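## 4. Setting up the start-line timing beam

This section covers the Plundance timing unit at hill climbs and sprints. Read section 3 first if the loop cable has not been laid.

1. Park the timing vehicle clear of the escape road and put the handbrake on.
2. Set the two tripods on either side of the start line, 190 mm above the track surface, measured to the centre of the lens.
3. Connect the sender to the left-hand tripod and the receiver to the right-hand one. The plugs are keyed and will only go in one way.
4. Run the cable back to the control box along the outside of the barrier. Tape it down wherever marshals will be walking.
5. Switch on the control box and enter the event code. The default is 2101.
6. Wait for the green light on the receiver. If it flashes, turn the sender a little at a time until it stays on.
7. Break the beam by hand and check that the display shows a start.
8. Repeat step 7 with a car rolled slowly through the line.

**Note:** Low sun can upset the receiver, mostly at November meetings. Fit the hood supplied, or swap the sender and receiver over.

**Caution:** Do not adjust the tripods once a car has been called forward. Tell the start marshal, who will hold the queue.

### 4.1 Radio check

Timing uses channel 29 and the start marshal uses channel 34. Call both before the first practice run and again after the lunch break. If either call fails, use the field telephone -- it is in the grey case with the spare batteries.

### 4.2 Settings used at Birudby

Francine Kowalchuk keeps the sheet for the Birudby course. Set the rollout delay to "short" and leave the finish gate on "auto". Clubs using the older Nazarenko finish gate need the adaptor lead, and must start the gate before the control box.

Changes to this section go to Chantal Zacharias. Last revised June 12, 2025. 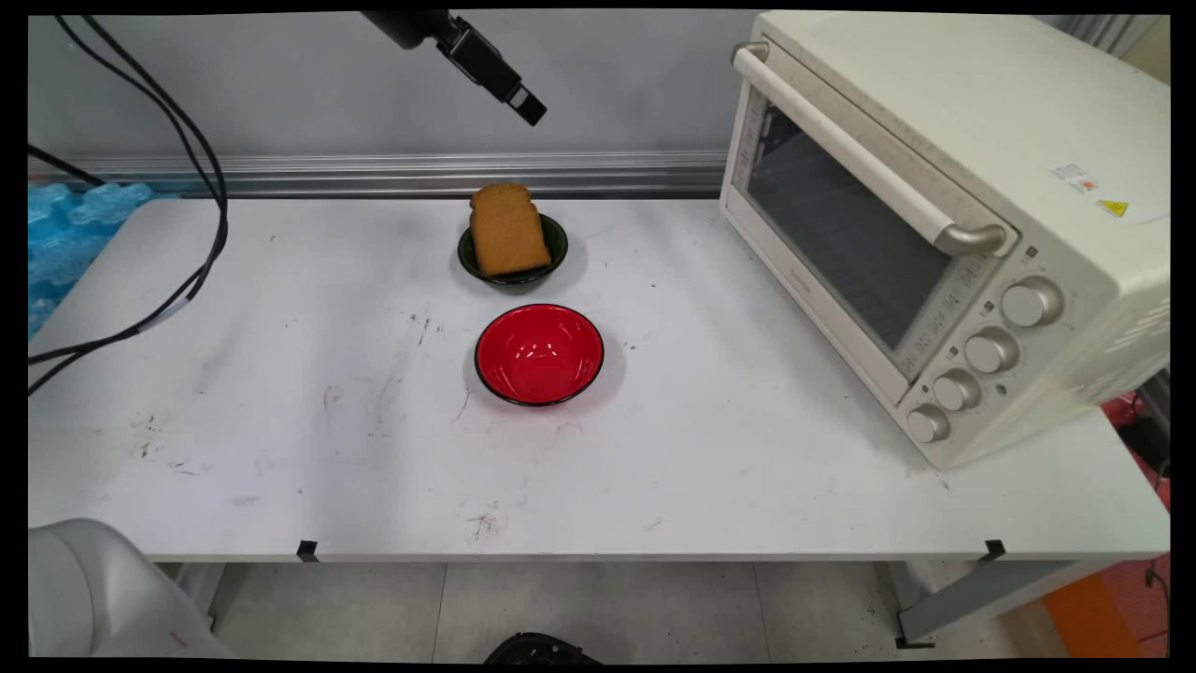 *Toaster oven, bowls and a slice of toast.*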